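5 July 2022 - handheld collection, Henditz task set

Target for today was 200 episodes. Got there, but 7 need to be redone: the left and right streams drifted apart and the sync check threw them out. Magdolna Szekeres thinks it's the same clock problem we had in May. I restarted the logger after each bad one and it came back fine.

Archie took over for the last block. His motions are slower than mine, so the episodes run longer - keep his tagged separately until we know if the training cares.

Starting pose: both grippers up over the green cloth, fingers open and pointing at each other, wait for the green lights, then go.
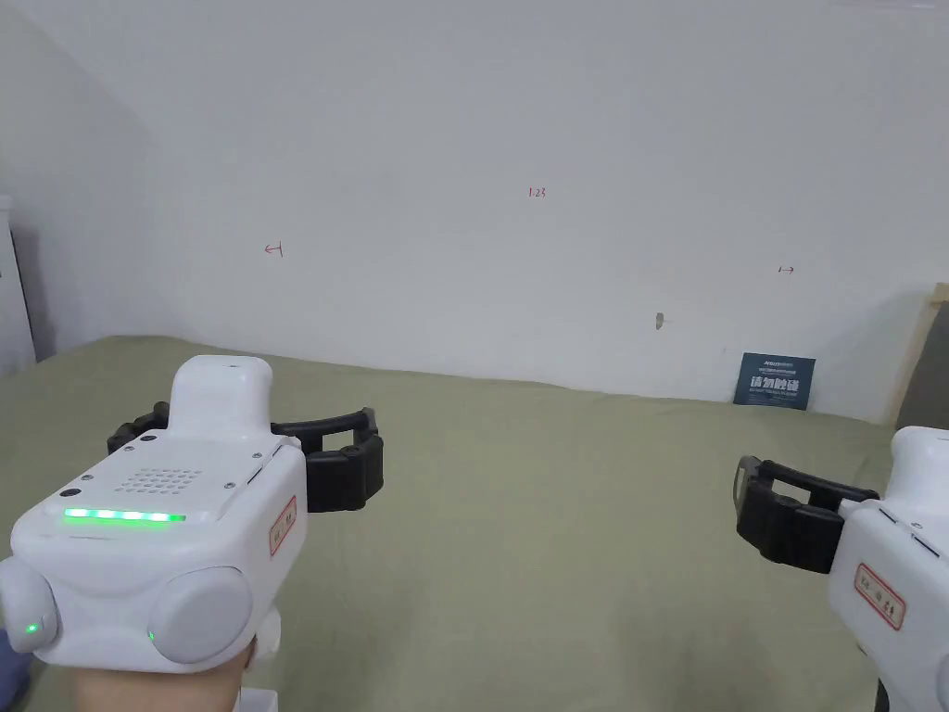
Still to do: redo the 7, copy everything to Flustum, and write down the starting pose properly so all 3 of us do it the same way.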